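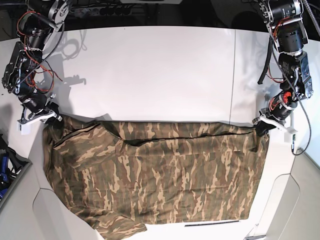

## 3. What counts as a folded shirt

Before we could ask how people fold their clothes, we had to settle what a folded thing is. We had planned a paragraph on this. It took most of January.

The diaries from our 19 households in Vakville and Tusodcombe contain 3842 entries, each one a garment that somebody, in their own opinion, had finished folding. We did not supply a definition, on the theory that people know a folded shirt when they see one. They do, but they do not see the same one. One household recorded T-shirts laid over the back of a chair as "folded (once)." Another folded its dish towels into thirds and then refused to log them at all, on the grounds that towels are easy.

### 3.1 Sleeves

Long sleeves caused more trouble than everything else in the diaries put together. A short-sleeved shirt is close enough to a rectangle that most people treat it as one and get away with it. A long-sleeved shirt is a rectangle with two opinions, and both must be dealt with before the body can be folded.

Figure 1 gives the flavor of the problem. The garment is a long-sleeved camouflage shirt or jacket laid out on a white table, with its top edge doubled into a band across the full width of the cloth. As far as the body goes, there is little to complain about: it is roughly rectangular and only slightly wrinkled along the left side. One sleeve, meanwhile, trails away toward the bottom left with its cuff crumpled. A coder looking only at the body would call this orderly. A coder looking at the sleeve would not, and for a while we had one of each.

Our first coding scheme scored the body and ignored the sleeves. Bontu Araya objected that this was like judging a made bed without looking at the pillows, and the second scheme gave sleeves a score of their own. Three positions cover nearly all the entries:

- **Tucked:** the sleeve lies wholly behind or on top of the body, with the cuff inside its outline.
- **Crossed:** both sleeves are brought over the chest, in the manner of a vampire at rest.
- **Stray:** any part of the sleeve lies outside the outline of the body.

The sleeve in Figure 1 is stray. We coded only the sleeve we could see clearly and left the other blank, a rule we applied throughout, having learned what happens when coders are allowed to imagine the far side of a shirt.

### 3.2 Patterned cloth

Pattern turned out to matter more than fabric weight. On plain cloth a crease throws a line that the eye picks up at once. On camouflage, whose entire purpose is to make edges hard to find, a crease has excellent cover. The print in Figure 1 runs in streaks of olive green, dark brown and pale tan, more or less horizontally, and the band at the top runs the same way. The dark seam along it is a help to anyone trying to work out where one layer stops and the next begins.

Jianguo Fan and Lleucu Phillips coded the same 500 entries independently. They agreed well on plain garments, less well on stripes, and on camouflage and busy florals they agreed mainly that they would like to stop. After a joint session (tea was supplied) we added a fourth code, *unclear*, and told coders to use it without shame. It was applied to 67 entries. Most of these were patterned and long-sleeved, and a handful were bathrobes, for which we have no theory.

### 3.3 Doubled edges

The remaining question was when a fold begins. Many diarists described doubling over one edge of the garment first, smoothing it, and only then deciding what sort of fold they were doing. We call this an *opening edge*. It may be the hem, the collar end or one side, and it commits the folder to very little, a fact we suspect explains its popularity.

We had assumed that an opening edge would predict the final shape. It does so poorly. The Tusodcombe diaries include shirts that started with a careful doubled top and finished as a roll, and one jacket that started the same way and finished on a hanger. Sebastian Tudose proposed dropping these cases as changes of mind. We kept them. A method that excludes changes of mind would leave us with very little laundry.

An opening edge alone was therefore coded as *in progress*, however straight it was. Several diarists have since told us that this is unfair, and the one with the chair has asked to be recoded.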